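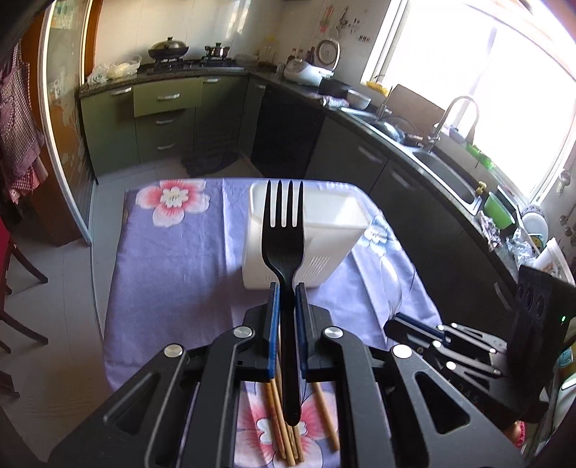

# The Judge Who Read Every Letter

Siu-fong Hsieh kept her law degree in a drawer for the first six years she had it. She had passed the bar on her second try, and the only firm in Clusier that answered her letters offered her a job typing. She took it. She typed other people's briefs from eight to five, and in the evenings she went home and read the county code, one title at a time, with a pencil.

"I wasn't preparing for anything," she told me when we met at her house this fall. "I wanted to know what was in it."

Hsieh was born in Urkent, the fourth child of a shoe repairman and a mother who sewed uniforms for the bus company. Her mother had left school at twelve and was strict about homework. The children did it at the cutting table, after the cloth was put away. Two of Hsieh's brothers went into the shop. She won a place at the state college, studied history, and found out in her last year that the law school would waive its fees for anyone willing to work in the library. She shelved books there for three years.

Her first client came by accident. A woman had been turned out of a boarding house on Hung Street with a day's notice, and she came to the firm at lunch, when the lawyers were out. Hsieh knew the section of the code that applied. She wrote the complaint herself and asked one of the partners to sign it. He told her to sign it.

The case was settled for $99, the price of the woman's room for a month and a half. Hsieh still has the carbon copy. Within a year she had more tenants on her list than she could see at lunch, and she left the firm to rent an office over a pharmacy.

## Case 3603

The case that people in Clusier remember is the one with the number. No. 3603 was brought on behalf of 29 women who cleaned rooms and worked in the laundry at the old Wundura Hotel. They were paid by the room, and men who did the same work in the hotel's other building were paid by the hour. The difference came to almost a third of their wages.

The hotel argued that the jobs had different titles. Hsieh spent most of the first day of trial asking the manager to explain what each title meant. The transcript runs long, and parts of it are dull. She asks what a "room attendant" carries. She asks what a "floor man" carries. She asks who empties the carts on Sundays. By the afternoon the manager was giving the same answer for both.

The women won, lost on appeal, and then won again two years later on narrower grounds. Back pay was worked out one person at a time, and four of the women had died before the checks were mailed. Hsieh does not like to hear it called a victory. She says it was a judgment, and that it was late.

She was appointed to the county bench the next spring and stayed until she retired.

## The letters

Seema Dixit clerked for her in the middle years and now teaches civil procedure in Urkent. She remembers the mail. People wrote to the judge about everything: fences, custody, a dog, the price of a funeral. Any letter about an open case had to go to both sides and into the file. The others Hsieh read at her desk before court, and she answered most of them, usually in two or three lines saying which office to call.

"I drafted one for her once that was a full page," Dixit said. "She crossed out everything except the phone number."

Dixit also remembers the corrections. Hsieh sent back opinions for a misplaced comma and would not use a Latin phrase if an English one was available. Lawyers who appeared before her complained that she was slow. Her calendar did run behind, and in her second term the chief judge moved part of it to another courtroom. She thought he was right to do it.

Her papers went to the college library in Clusier, the same one where she had shelved books. The collection holds more than 4000 items, most of them letters, and the staff have finished sorting the early boxes. A first group will be on view from Sat 7 September, with the Wundura transcript in a case by the door. A second group follows in October.

Hsieh has been asked to speak at the opening and has said she will come but would like to sit down. She has been rereading the county code lately — it has grown by two volumes — and she is partway through the title on drainage.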